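The one-plate kitchen: does owning less crockery mean less washing up?

Every July somebody writes in to suggest we all own too many dishes. This year it was Ingvild Haugen, whose note landed the day after I'd spent an evening scraping porridge off a bowl I don't remember using. Her household has gone down to one plate and one cup each. The rest went in a box, the box went in the garage, and she reports that the sink has been clear ever since.

I have heard this sort of thing before. I have also owned a pegboard, a rotating spice tower and a set of stackable colanders, so I came to it with my arms folded.

The idea is simple enough. You pick one plate and one cup and you're responsible for both. If the plate is dirty when you want lunch, you wash the plate. There is no second plate to reach for, so there is never a pile. Supporters say the whole job takes less than a minute and that you stop noticing it after the first week. They also tend to live alone or with one very agreeable person, a detail that gets mentioned late if it's mentioned at all.

My household has four people in it, two of them teenagers. I gave it two weeks.

What went in the box

I started by emptying the cupboards onto the bench, which was a sobering way to spend a morning. We had dinner plates from three different sets, side plates from a set we no longer own, and mugs from employers none of us have worked for in years. I counted everything that could hold food or drink, for the purposes of this column, and got to 70. I would have guessed half that. Most of it had been at the back since we moved in.

The teenagers chose first. One picked the biggest bowl in the house and argued that it was a plate. I let that go, and regretted it by the weekend. My husband took a mug with a chip in the handle and wouldn't be talked out of it.

I kept the serving dishes and the baking trays out of the scheme. Ingvild says that's cheating. Ingvild doesn't do a roast.

How it went

The first few days were good, I'll admit. The drying rack was nearly empty and I could see the colour of the benchtop. Then my son had friends over, and we were eating toast off chopping boards. By that night I'd been out to the garage and the box was open. A box with the flaps up isn't really a box any more, it's a cupboard with a longer walk.

The second week I tried it with firmer rules and a spare plate for visitors. The spare plate was dirty by breakfast. I never did find out who had it.

Where I think the supporters go wrong is in blaming the number of plates. Our trouble was always pots. You can own a single plate and still leave a saucepan soaking until it has its own weather. Two weeks of careful plate discipline did nothing for the frying pan, which sat there as it always does, waiting for whoever cracks first. Usually me.

Ketill Thoroddsen, who has been on the single-plate plan for five years, told me I'd given up too early. Possibly. He also told me he eats most of his dinners at his sister's.

Plastic or proper?

If you do want to try it, you'll need to choose what you're going to be looking at three times a day. People get oddly keen on this part. There's a lot of talk about hand-thrown stoneware and the weight of a good mug, and most of it comes from people selling stoneware. A plain cream plate with a bit of a rim will keep gravy where it belongs. A plastic tumbler won't break when it rolls off the bench, and you can stand it upside down to drain. 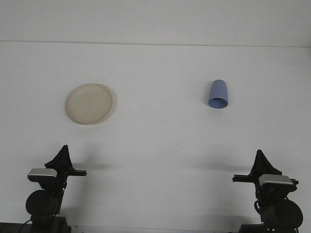 What we kept

We haven't gone back to 70. The work mugs went to the op shop, along with the orphaned side plates and a gravy boat I had been storing out of guilt. Each of us has two plates and two cups now, and the big bowl has been reclassified as a bowl. The sink is better than it was. I put that down to having cleared out the cupboard, and I suspect you'd get the same result with any number that made you stop and think before opening the door.

So my verdict is a grudging half mark. Have the clear-out, skip the vow. And if anyone has a system for frying pans that doesn't involve buying something, I would like to hear it - I'm not hopeful, but I'd like to hear it.

Comments

Hrefna Eyvindsson
We did this when the kids were small and it worked because they each had their own colour. If the green plate was on the floor we knew who to call. Fell apart when they got to high school.

Mogens Baldursdóttir
Four people and no dishwasher here. The answer to the frying pan is to wash it before you sit down. Your dinner will still be warm enough.

Ingvild Haugen
For the record I do a roast twice a year and we eat it off the same plates as everything else. And you didn't tape the box shut, did you?

Ketill Eskildsen
Side plates are the real problem. What are they for? I've got a stack of them and the only one that gets used is under a pot plant.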